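Notebook, fermentation bench, December

Sourdough starter comparison, continued from the last entry. Three jars going: Mivuvetti rye, Grernis white, and the old house starter that we still call Montoya after the flour bag it began in. Same tap water, left out overnight first. Room was cold this morning and all three were slow.

7:10 am. Fed all three at 1:1:1 by weight. Jars cleaned down the sides with the small spatula so the rubber bands can be read. Smell of rye is sharp, nearly like nail polish. White is milky and mild. Montoya somewhere between, a bit of apple.

9:40 am. Almost no movement. Moved the jars to the shelf over the proofer. Thermometer there reads 71 F, which is better than the bench by the window, where I forgot to write it down.

11:30 am. Rye has doubled. White has large bubbles along the glass but not much lift. Covers on all of them are just laid over the top. Last month I sealed one down and it domed up and leaked onto the shelf. 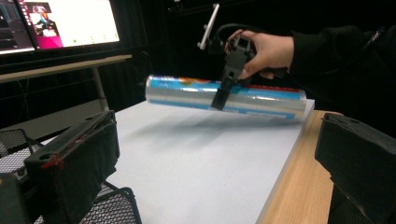 Nataša Kos thinks the feeding ratio is the problem and the temperature is a side issue. Her view is that 1:1:1 runs out of food before the middle of the day in the rye and makes it look stronger than it is, so we end up comparing a hungry starter with a fed one. She would go to 1:3:3 for all of them and read them at eight hours. Fair point. I will finish this round as it stands so the numbers match the earlier pages, then switch.

1:15 pm. Rye starting to sag in the middle. White at its peak, or near it. Montoya still climbing. Took a spoonful of each and dropped it in water. White floated. Montoya floated. Rye sank straight away, but rye usually does, so I don't put much weight on that.

Test dough, one batch only, from Montoya:

Bread flour 700 g
Whole wheat 180 g
Water 616 g
Starter 176 g
Salt 18 g

That is 880 g of flour before the starter, 70 percent water on paper. It felt drier than that in the bowl. The Andine whole wheat drinks a lot and the new bag is coarser than the last one. Next time hold back 20 g of the whole wheat, or add the water and leave it alone for an hour before deciding anything.

2:00 pm. Flour and water mixed, no starter yet.

2:45 pm. Starter and salt in. Pinched it through, then five minutes of folding in the bowl. Tore easily at first and then came together.

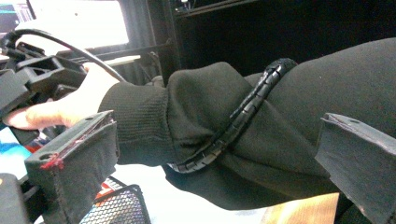
3:30 pm. First fold. Dough spreads but holds an edge. Second fold at 4:15, third at 5:00. By the third it was coming off the sides of the tub in one piece. I skipped the fourth.

Usa Jitpraphai asked for the weight of the finished loaves as well as the dough, so I have started writing both. The last double batch gave 2,207 g baked, all loaves together. I don't have the dough weight for it. The page has a wet ring where the number should be.

6:50 pm. Dough up by maybe half. Divided in two, rested 20 minutes on the board, shaped as rounds. One was tight and the other I degassed too much on the left side. Marked the basket so I can tell them apart after baking. Both into the fridge with a dusting of rice flour. Fridge is set at 39 F but the top shelf runs warmer, so they went on the bottom.

Bake plan for the morning:

1. Oven on at 6:00 with the pot inside, 475 F. Give it a full 45 minutes. The light goes off long before the pot is hot.

2. Tight loaf first, straight from the fridge. One long cut, shallow angle. Lid on for 20 minutes, then off and down to 440 F for 22 to 25.

3. Second loaf stays cold until the pot is back up to heat. Same cut, same times. If the bottom of the first one is dark, put the spare tray on the rack underneath.

4. Weigh both after an hour on the rack and write it here before anyone slices.
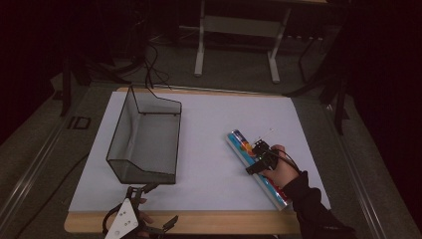 5. Cut the tight loaf at noon, the other one at 4 pm. Note the crumb near the base on each. The last two had a dense line there and I still think it was underproofed.

To order: rye flour, rubber bands, one more wide jar with straight sides. The scale needs a new battery too, it dropped out twice during the salt.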